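Oiling boards: how often do you people really do it?
Kitchen Talk > Care and Upkeep
Started by crumbtray, Jun 9, 2024

crumbtray
The card that came with my cutting board says to oil it monthly. My mother oiled hers never, and it outlived two marriages. I did mine in March, with great ceremony, and have since been coasting on the memory. Is monthly a real number or is it the number you get when the people who sell the oil write the card?
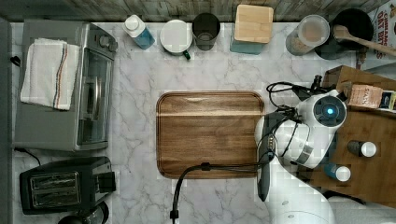 I should add that I cook for 2, bread mostly, the occasional onion. No cleaver work. I own one bottle of Gillulance board oil and at my present rate it will be left to somebody in my will.

dullknife_ed
Monthly is for people who run them through the sink every night. Drip water on it. If it beads, go have a beer. If it soaks in, oil it.

Hertta Seppälä
The water test tells you about the spot you dripped on. The middle dries out long before the edges because that's where you cut and scrub. I do mine every 4 weeks and it takes less time than reading this thread.

dullknife_ed
So drip it in the middle.

Hertta Seppälä
I had hoped you'd get there by yourself.

plainrye
Walnut oil. Cures hard, smells nice, costs less than the stuff with a leaf on the label.

gravyboat488
Please don't if you ever feed anyone with a nut allergy. Plain mineral oil from the drugstore. Same shelf as the laxatives, same bottle in fact, and the cashier will be very kind to you.

plainrye
Once it's cured I've never had a problem.

gravyboat488
You've never had a problem. Your guests are the ones with the throats.

crumbtray
Mineral oil it is, once I've finished the heirloom bottle. Next question, and I know this one starts fights. Do you wipe the extra off after an hour or leave it overnight? I left mine overnight in March and the groove had a little moat in it by breakfast. I made toast next to it and felt judged.
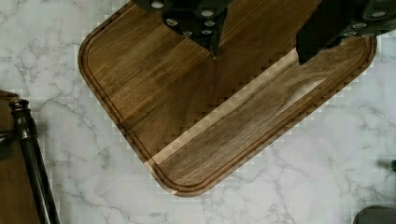
Overnight, standing on its edge, says plainrye, and put a rag under it unless you want an oily counter. Flat on its back is how you get the moat.

dullknife_ed
An hour. Wood takes what it takes. The rest is you polishing your conscience.

Hertta Seppälä
Overnight if it's thirsty, an hour if it isn't. And do both faces. One oiled face and one dry face is a good way to get a board that rocks.

dullknife_ed
Mine has rocked since I bought it. I put a damp towel under it.

Hertta Seppälä
Of course you do.

boardnewbie
What about sanding first? I bought a Hinrichs block secondhand and it's fuzzy. Somebody told me 400 grit.

gravyboat488
Start coarser or you'll be there until Labor Day. Wet it, let it dry, knock the fuzz down, and save the 400 for last.

plainrye
Or skip the 400. It's a cutting board. You're going to hit it with a knife.

crumbtray
Reporting back. Dripped water in the middle. Some of it beaded and some of it didn't, so you're all right and I've learned nothing. Oiling it tonight, both sides, on edge, rag underneath.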